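Tirnico Garden Room - Gallery
Posted in: Rooms and Spaces

We've been meaning to put up a page for the garden room at Tirnico for ages, and so many of you have asked what it's like on the brick side of the building that it seemed silly to keep putting it off. It's a plain sort of room, pale and calm, and what everyone falls for is the glass and the way it opens the place up to the paving outside. Click through at your own pace, and do get in touch if you'd like to come by and see it for yourself - Wednesday mornings are usually the quietest.
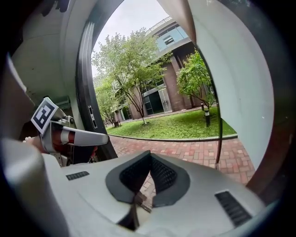
The dark door frame with its little latch plate, and a few glimpses of the red brick outside.

People often ask us whether black frames make a room feel heavy, and we did go back and forth on it for a good long while before we ordered. I'm so glad we stuck with them! Against pale walls they give you a nice clean line to look past, and they seem to make the green outside look that much greener. The next one has the big panes, with the trees over the top of the pale wall across the way, and the beige roller blind pulled partway down on the narrower side.
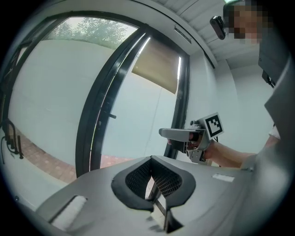

Visiting and booking

The room seats 224 for talks, or rather fewer if you'd like tables, and bookings run from 7 in the morning. Our Wellness classes have first pick of the early slots, so please ask ahead if you have your heart set on one of those - we'll always do our best to fit you in.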